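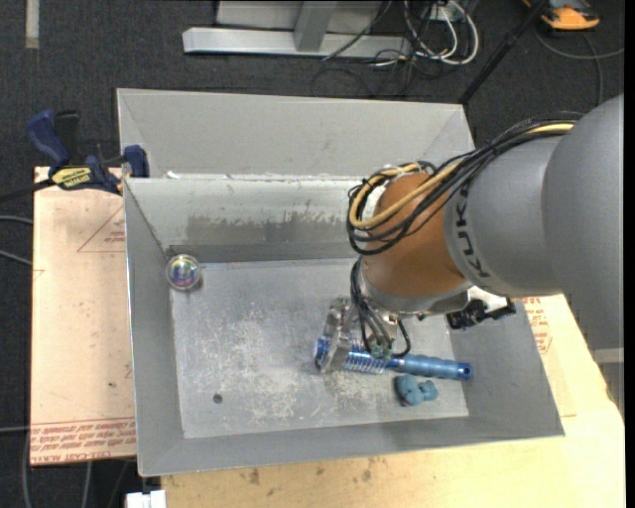 Re: [sorting-list] What to do with the odds and ends bin

From: Wanpen Luangrath
To: the Raltlow Tool Share list
Date: March 6, 2020

Yaowalak Kongkaew wrote:

> Hi everyone, I finally got to the gray metal bins on the back bench and
> I'm stuck. The wrenches and clamps were easy, they all have a home on
> the wall. But then you get down to the bottom and it's one blue thing
> with a spring on it, something lumpy and blue, and a clear round thing
> in the corner. Do I tag these? Do they go in the catalog? I don't want
> to throw out the one part somebody has been hunting for since May.
> Also, are we still using the yellow tags or did we run out?

Hi Yaowalak, and hello to everybody else reading along,

First of all, thank you for taking on the bins! I know it's slow going, and I know it's a bit lonely back there in the cold, so I'll bring the good thermos next time — the tall one, with the lid that fits.

Now, the blue thing. Please don't toss it. Anything with a spring and a ribbed handle gets a tag from me, even when I couldn't tell you what it's for, and I can't with this one. Somebody on this list might know. It has shiny coils, blue and silver, at one end, and the handle finishes in a darker blue round tip with a hole in the middle, if that rings a bell for anyone. My first thought was a piece of exercise gear that wandered in with the Trevovum donation, but I've been wrong about that box before (ask me about the pasta roller).

Let's give it number 742, which is the next free one in the catalog, and write "unknown, spring, blue handle" on the line. Plain words are best. People search for "blue" a lot more often than you'd think.

The lumpy one I would leave in the bin for now, and the same for the clear round one. If nobody has claimed them by the end of May they can go to the Tolentino swap table, where they'll take pretty much anything.

As for tags, we do still have yellow ones. There's a fresh pack of 100 in the drawer under the key hooks, behind the masking tape. The white ones are for loans only, so please leave those be.

One last thing while I'm at it: shelf 13 is clear again, so larger pieces can go there once they're tagged.

Warmly,
Wanpen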